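Household chore automation

From Murkley Open Reference, robotics section. Last edited 2nd April

Household chore automation is the use of robots to do everyday jobs in homes, offices and small workshops: tidying, wiping, folding, loading, fetching. Single-job machines such as robot vacuums are common. A machine that can do most of the chores in an ordinary building is not yet on sale, though several are being tried out.

State of the art

Floors are largely solved. Lawns too, mostly. Anything with hands is harder. Folding a towel works well in the lab, less well with a towel the machine hasn't seen. Loading a dishwasher - fine with plates, poor with pan lids. Clearing a desk sounds easy and isn't, as the robot has to know what is rubbish, what belongs there, and what will tip over if nudged.

The Prinden trial is the one most often quoted. Run by Hina Zaidi and Rowena Dalisay over one July, it set a two-armed machine 2191 short tidying jobs in shared offices. It finished 920 of them without help. Most of the failures were dropped or badly gripped items, followed by the robot simply stopping and waitng for someone to come over.

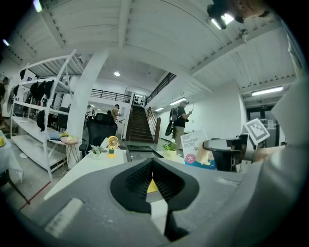 Shared rooms cause troubles of their own. People walk through. Chairs get moved and not put back. Potted plants are a known weak point, since leaves confuse depth sensing and the pot is usually heavier than it looks. Thin-legged tables get knocked. Light, crushable cardboard boxes need a softer grip than the same size box full of tins, and the machine can't tell which is which until it lifts.

Learning from people

Most current systems learn by copying. A person does the chore with a hand-held gripper fitted with a camera, and the recording is used to train the robot. Cheaper than steering a real arm from a distance, and quicker. Printed square markers are often put up nearby to help work out where the gripper was. Drawback - wide lenses bend straight lines badly, and the person's own hands get in the way.

Shop-floor work

Factories and packing rooms are ahead of homes. Okonkwo, a packing firm, has used six arms on its parcel line for two years; Ikechukwu Odukoya, who manages the line, puts the gain down to boxes arriving the same way up every time. Sorting returns is still done by hand there. Sweeping under the benches too.

Criticism

Glenys Rewi has argued that success counts mean little unless the time taken is given as well. A robot that clears a desk in forty minutes has not saved anyone much. Modupe Nwachukwu's reply was that slow is fine if the job gets done overnight, wich depends on the machine not needing rescue.

See also

Prullusach gripper
Robot vacuum
Teleoperation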